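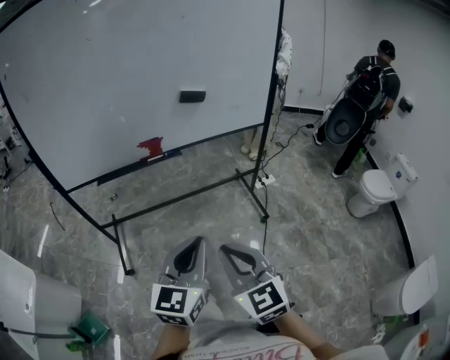
Ecke mit den Toiletten, von der Kopfkamera aus, mit beiden Greiferfingern und ihren Markerblöcken im Bild.

August, kurz nach halb drei

So, endlich komme ich dazu, das von heute Vormittag aufzuschreiben, bevor ich wieder die Hälfte vergesse (Kenna, du hattest ja gefragt, warum der Branch "kerr" noch nicht gemergt ist – deshalb!).

Es geht weiter um die Posenschätzung der Greiferfinger aus dem Kopfbild. Die Markererkennung selbst macht mir inzwischen richtig Freude, die Blöcke an den Fingerwurzeln werden sauber gefunden, solange beide halbwegs nach vorn zeigen. Was mich geärgert hat, war die Öffnungsweite: Sie sprang in Nudden immer wieder um einen ganzen Schritt zurück, und ich habe erst die Kalibrierung verdächtigt, dann das Objektiv, dann mich selbst. Am Ende waren es die Zeitstempel. Kopfkamera und Greifer laufen über zwei getrennte Puffer, und der eine wurde beim Einlesen nach Ankunftszeit sortiert statt nach Aufnahmezeit. Lakshmi hat das beim Draufschauen in fünf Minuten gesehen, vielen Dank dafür, der Kaffee geht auf mich.

Nach der Korrektur noch einmal über 800 Bilder laufen lassen. Übrig bleiben 114 mit nur einem erkannten Block, die meisten davon bei starker Drehung im Handgelenk. Die interpoliere ich vorerst, wenn die Lücke höchstens 3 Bilder lang ist, sonst wird das Stück verworfen. Ross fand das zu streng, ich lasse es aber erst mal so stehen.

Zur Segmentierung: Weiße Keramik vor weißer Wand ist genau so unangenehm, wie Kenneth es vorhergesagt hat. Beim geschlossenen Deckel läuft die Maske oben gern in die Wand hinein, beim hochgeklappten ist es deutlich besser. Auch das Whiteboard macht Ärger, weil der Planer die große weiße Fläche als freie Wand einträgt und die schrägen schwarzen Beine nur stückweise als Hindernis. Ich habe die Mindestgröße für Hindernisse jetzt heruntergesetzt, damit auch Kabel und Steckdosenleiste auf dem Boden in der Karte bleiben. Die Rechenzeit habe ich danach noch nicht gemessen.

Offen:
Sortierung nach Aufnahmezeit auch in den Rovik-Import einbauen, da steckt vermutlich derselbe Fehler drin
Test mit absichtlich vertauschten Puffern schreiben
Davina fragen, ob die alten Läufe aus Rurnonstead neu gerechnet werden sollen oder ob wir die einfach liegen lassen
Maskenkante am Deckel mit Tiefenbild vergleichen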